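Chapter 2
Grids: Giving Every Spot an Address

Think about the last time you told someone where to find something. "It's on the table, sort of to the left." That works fine when the table has one mug on it. Now try it with a table full of beads, or a field, or the floor of a hall before a concert. Words like "sort of" run out very quickly, and that's where a grid comes in - one of the simplest and most useful ideas in this whole book!

A grid is two sets of lines that cross. One set runs across, the other runs up and down (or away from you, if you're looking at a floor or a table), and the spaces between them are called cells. Give each row a number and each column a letter, and suddenly every cell has a name of its own. C4 is C4, whoever is asking.

You don't need special tools to make one. Brown paper and a roll of masking tape in a colour that stands out will do the job, and by the end of this chapter you'll have laid one out on your own desk.

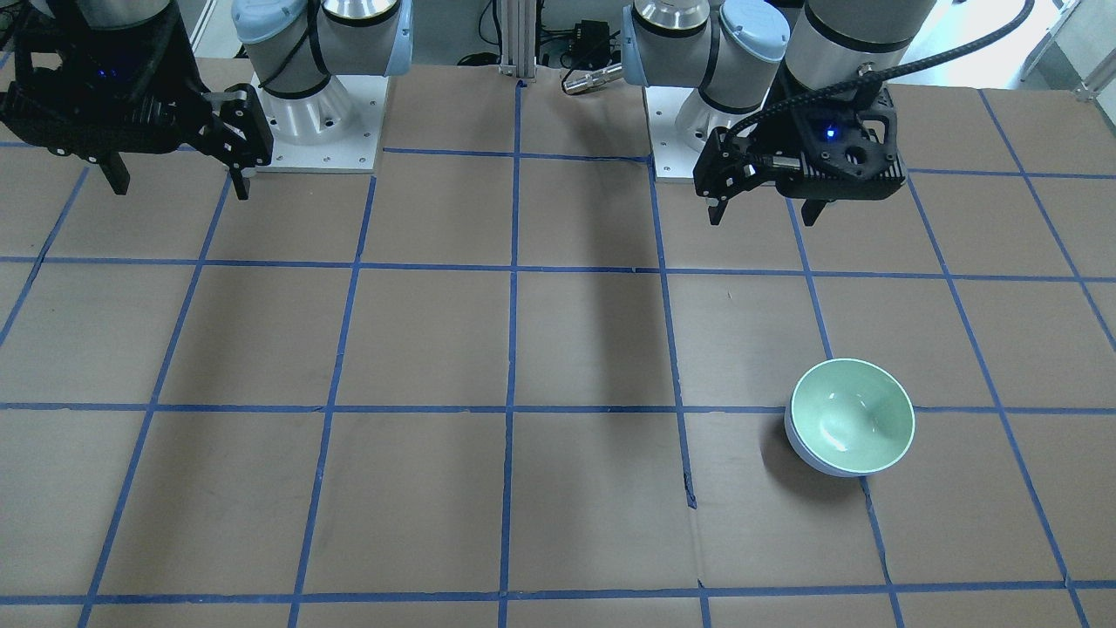
Figure 2.1 A grid of dark blue masking tape on a brown work surface.

Look closely at the lines in Figure 2.1. The squares nearer the bottom look bigger than the ones near the top, and the up-and-down lines lean toward each other as they go. We'll come back to this in Section 2.3, where you'll measure a grid with a ruler, then measure a photograph of the same grid, and try to explain why the two sets of numbers don't match. It's a lovely puzzle and artists worked on it for centuries.

Notice too that the tape isn't perfect. One line has a small break in it where there's a torn seam, and another is slightly offset. Real grids are like that. How much does a crooked line matter? It depends on what you're using the grid for, and you'll get to argue both sides.

Ginette Ouellet, a quilter from the village of Ilasden, once planned a bedcover of 2,436 patches on a paper grid pinned to her kitchen wall. We'll borrow her method in the Altari Project at the end of the chapter.

Before you begin, you will need:
brown paper, enough to cover your desk
coloured masking tape
a metre stick or long ruler
a pencil and your workbook

Warm-up
Sketch your classroom from above. Draw a grid over your sketch and label the rows and columns. Which cell are you sitting in?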